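practice. I'd fold a napkin the same way for years and never once think about its edge, and then we started the Clurbridge folding study and edges were all I thought about!

3.2 Why hems matter

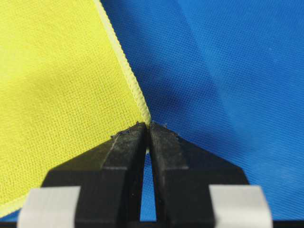

Figure 6. Yellow cloth on blue, hem corner.

My own hunch going in was that people find a corner by touch (I certainly do, half asleep, with the laundry). So we picked cloths with a proper stitched hem, like the ridged yellow one in Figure 6, and I loved how easy that raised edge was to talk about with our folders at Kollport.

Related sections
Sorting towels at Ormont
Mushi cloth set, version 2

We use cookies. Accept or manage settings.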